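Homimier Rules: labeling and handling conventions for simulated home episodes

Maintained by the Jestico group. Version 2 of the rules. Replaces the August notes, which should no longer be used.

What this covers

Homimier is a set of 232 simulated episodes of a two-armed robot working in furnished rooms. This file sets out how episodes are recorded, checked and labeled before they go into the set. It does not cover training or the choice of tasks. Those are in the Zesiteck task list.

Of the 232 episodes, 200 are released for general use. The rest are held back for checking and must not be used for tuning.

Camera rules

Each episode carries views from the wrist cameras and from the head camera. Keep every view as rendered. Do not rotate a tilted view to make the room look level, and do not crop out the gripper or the robot's own body. A model trained on leveled images will not match what the cameras give at run time.

Wrist and head views from one room:
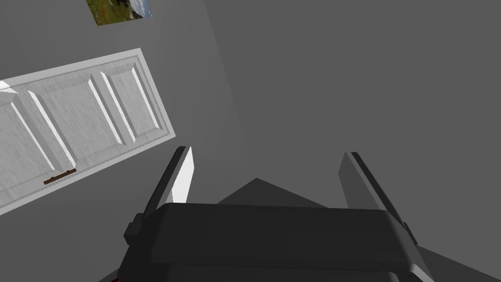
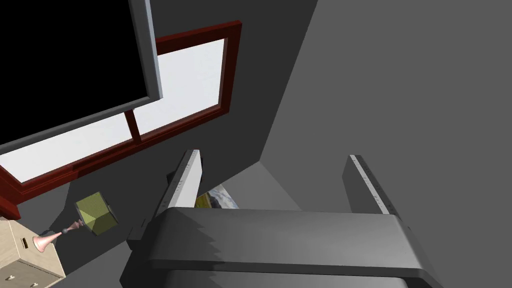
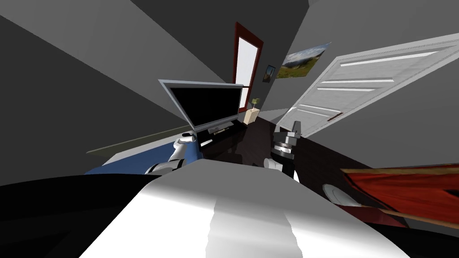
Views must stay in step with the joint log. If one view drops more than 2 frames in a row, mark the whole episode as failed. Do not fill the gap with copied frames.

Labeling rules

Label a gripper as open, closing, closed or holding. Use "holding" only when the contact log agrees. A gripper that is closed next to an object is still "closed".

Name objects by plain household words. If a labeler can't tell what an object is, the label is "unknown object" plus its color. Guesses cause more trouble later than unknowns do.

Objects that float or sink into furniture are rendering or physics faults. Label them as usual and add the tag "physics". Do not delete the episode for this alone. Rudd, our checking script, lists tagged episodes separately so users can leave them out.

Left and right always mean the robot's left and right. This applies to doors and furniture as well as arms.

Limits on motion

Arm speed is capped in the simulator at the same value we use on hardware. Please leave the cap on, even for quick tests. Episodes recorded without it have been mixed into the set before and were slow to find.

An episode ends when the task is done, when the operator stops it, or when the arm touches the robot's body. Body contact is always a failure, even if the task was finished first.

Known problems

Shadows under the wrist lights can break into steps at low quality settings. Record at the high setting where you can.

Door hinges in the older rooms have no friction and will swing past their stops. Fixed in the newer rooms only.

Reporting

Open an issue with the episode number, the view and the time in the log. Changes to these rules need sign-off from 2 maintainers and take effect at the next release.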